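Oil or hardwax on a pale table top?
Posted by nkos, October - 17 replies
Print this | E-mail this thread 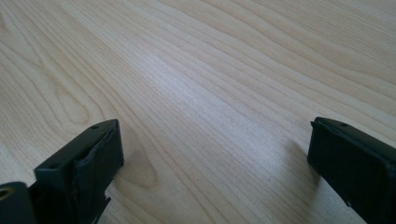
The top, grain running on the diagonal.

nkos wrote:
I want to put a finish on a dining table this fall and can't decide between plain oil and hardwax oil. The seller told my wife it was solid ash, but I have my doubts. Two kids, so it will see juice and markers. I'd like to keep it pale. The last table I oiled went yellow inside a year.

piroska_k wrote:
Check that it's real wood before you buy anything. Look at the end of the board. If the lines on top don't carry over the edge, it's veneer or a printed surface and oil will just sit there.

dhillon_s wrote:
Agree with Piroska on checking. If it is solid, go hardwax. I used Tesetti matte on ours, two thin coats, and it hasn't yellowed. Buff it off after ten minutes or it gets sticky.

zvasic wrote:
I disagree about hardwax with kids. It looks fine until you need to fix a spot, then the patch shows. Plain oil you can touch up in an evening. I've used Verska for years.

dhillon_s wrote:
Verska is what turned my bench orange. And I've patched hardwax plenty of times. Scuff the whole board end to end, not just the spot.

zvasic wrote:
Was that the old formula? The clear one stays lighter.

higuchi wrote:
Whichever you pick, don't sand too fine. I stop at 180 for oil. A guy at work took his to 2000 grit and the finish barely went in.

nkos wrote:
Thanks all. I looked underneath with a flashlight and the lines do go over the edge on one end. The other end has a strip glued on, so I still can't tell.

piroska_k wrote:
A strip on one end sounds like veneer to me. Go easy with the sander.

2 shares | 406 views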